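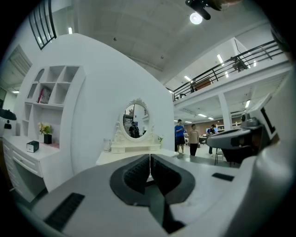
Betreff: Re: Regal und Schminktisch, was kommt wohin?

Hallo zusammen,

danke an Elba für die schnelle Rückmeldung. Ich antworte unten zwischen den Zeilen, damit wir es an einer Stelle haben.

Elba Alarcón schrieb:
> ich war gestern kurz im Raum und finde die weißen Möbel an der runden
> Wand gut so. Drei Sachen sind mir unklar:
> Was soll mit dem Regal passieren? Außer dem roten Buch und dem
> Topf mit den gelben Blüten fällt einem darin kaum etwas auf.

Das Regal bleibt, wie es eingebaut ist. Die Fächer sind gestuft und zum Teil oben rund, Ordner passen also nicht überall hinein. Ich schlage vor, dass die Ordner in den Schrank im Flur kommen und ins Regal nur das, was man beim Arbeiten am Schreibtisch braucht. Das rote Buch kann stehen bleiben, es lehnt ohnehin nur in einem der mittleren Fächer. Wer noch Bücher abgeben will, bitte vorher bei Rajkumari melden. Wir haben im April schon einmal 2 Kartons zurücktragen müssen.

Die gelbe Pflanze im schwarzen eckigen Topf würde ich unten lassen. Weiter oben kommt man mit der Gießkanne schlecht heran. Gießen übernimmt Ashok, bitte nicht zusätzlich.

> Auf dem Schreibtisch liegt vorne eine kleine schwarz-weiße
> Schachtel. Kann die weg?

Bitte noch nicht. Ich frage Ritu, ob sie dazugehört. Wenn sich niemand meldet, kommt sie in die oberste Schublade. Sie liegt nah an der Vorderkante und ist sonst bald unten.

Zu den Schubladen: Die mit den schmalen Griffen unter dem Schreibtisch werden neu eingeteilt. Oben Stifte und Klebeband, darunter Papier, ganz unten Kabel. Etiketten sind bestellt, Packung zu 50 Stück, das reicht auch für den Flurschrank. Die alten von Ganby haben nicht gehalten.

> Und der Spiegeltisch, bleibt der in der Mitte der Wand? Ich hätte
> ihn lieber näher am Fenster.

Der bleibt in der Mitte. Der ovale Spiegel mit dem geschnitzten Rahmen ist schwer, und ich möchte ihn nicht noch einmal abnehmen lassen. Beim letzten Mal waren wir zu viert und haben trotzdem den halben Nachmittag gebraucht. Das Glas links auf der Tischplatte kann für Wattepads genutzt werden, die kleine grüne Pflanze rechts am Spiegel stört nicht. Mehr soll dort bitte nicht abgestellt werden, auch keine Tassen.

Den Rahmen nur mit einem trockenen Pinsel abstauben. In den Schnörkeln bleibt sonst Reiniger hängen, das sieht man auf dem Weiß sofort. Für die Tischplatte genügt ein feuchtes Tuch.

Offen ist noch die Lampe für den Schreibtisch. Rajkumari hat eine von Jokesero vorgeschlagen, ich kenne sie nicht. Hat jemand Erfahrung damit?

Einräumen möchte ich abends ab 7 Uhr. Zwei Leute reichen. Wer Zeit hat, schreibt bitte an die Liste und nicht nur an mich.

Gruß
Jyoti Vashisht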